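Search this site Enter keywords Go

The Hold State

May
By the Flolport Fiction Desk

Print this page E-mail this page

The fault was first logged at 14:10. The planner, Wei, had been asked to put a mug away. It produced a grasp and a lift, both valid, and then went into HOLD and stayed there. There was no error code. HOLD is a permitted state, so the supervisor saw nothing wrong and went on writing a healthy line to the log every second.

I had inherited Wei two months earlier, together with a folder of notes and a configuration file in which most of the comments said "do not change". The file was old enough to have opinions. The release threshold had a comment of its own: "see kitchen". I searched the repository for a document called kitchen and there wasn't one.

My first guess was the perception clock. Wei takes its object poses from the head camera and its fine corrections from the wrist, and the two streams are stamped by different machines. If the stamps disagree by more than 50 milliseconds the planner is meant to discard the older one and ask again. I pulled both streams for the afternoon and lined them up by hand, starting with the wrist over the sink.
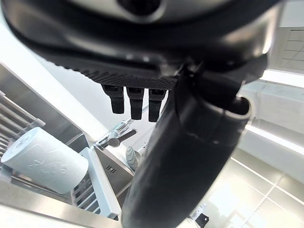

What does the planner do when both streams are too old?
It keeps the last pose it trusted, stops the arm and asks for a new one until one arrives.

I had written that answer myself, in the handover test, and had been pleased with it. The code did something slightly different. It kept the last pose it trusted, stopped the arm, and asked for a new one from whichever stream had been the more reliable over the previous 2000 cycles. The reliability score was never reset. By the middle of the afternoon the wrist had a nearly perfect record, and Wei was putting every request to it, including requests about things the wrist could not face.

The offset at 14:10 was 178 milliseconds. I wrote it on the whiteboard and underlined it.

Gindine maintained the arbiter, the layer that decides which stream to believe. I sent them the trace. Then I ran the task again with the score forced to zero at the start of every plan, and watched the numbers scroll. Grasp valid. Lift valid. Transit requested.
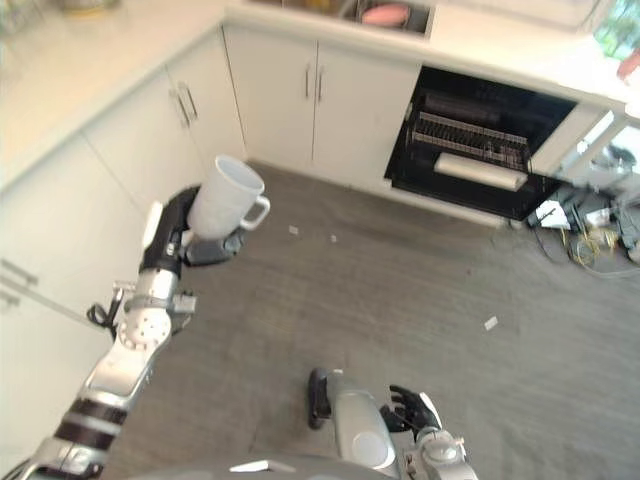 Transit was refused. The reason was printed this time, which I counted as progress: "destination not unique". Wei had been told to put the mug away, and its map of the room offered more than one region tagged as a place where clean things go. The costs were equal to four decimal places. The old score had been hiding this. With a stale pose the planner never got far enough to compare destinations, and with a fresh one it compared them and could not choose.

There is a standard remedy, a small random term added to each cost so that ties break. I typed it in and did not save it. The file had a comment at that line as well: "no noise here. we tried. it puts things down where people don't look." The comment was unsigned. The commit carried only a build account from Grotier, where the planner had been written before it was sold.

I read the rest of the Grotier history that evening, all of it, with the heating off and my coat on. Whoever had used the build account wrote short messages. "Slower near edges." "Slower again." "Ask before discarding food." Then, late in the history, a change to the release threshold that raised it well past anything the hardware required. The message was one word, "kitchen", and it had been committed at 03:40.

The regression suite had 37 cases. I read their names properly for the first time. Most regression suites are named after functions, or after ticket numbers. These were named after things somebody must have asked for at home: her cup, the other cup, not the blue cloth, leave the window. All passed. I ran them again at the lower threshold, the one I had meant to ship, and "her cup" failed on release height.

I put the threshold back. I left the score reset in, and wrote a proper tie handler: on equal cost, stop, raise the free hand, and wait for an instruction. Then I gave it a mixed task at the sink, with nothing ranked.

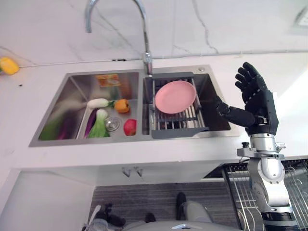
Gindine replied just before midnight that the trace was clear, that the arbiter would reset its score per plan from the next build, and that the wait ought to have a timeout. A planner that could wait for ever would be marked down in acceptance. Did I have a figure in mind?

I opened the file and added a parameter for it. The type was integer, the unit seconds. I looked for the value in the Grotier history and found that there had been one once, removed in the same commit as the threshold change.

I left the field blank for the moment and started the suite again from the first case.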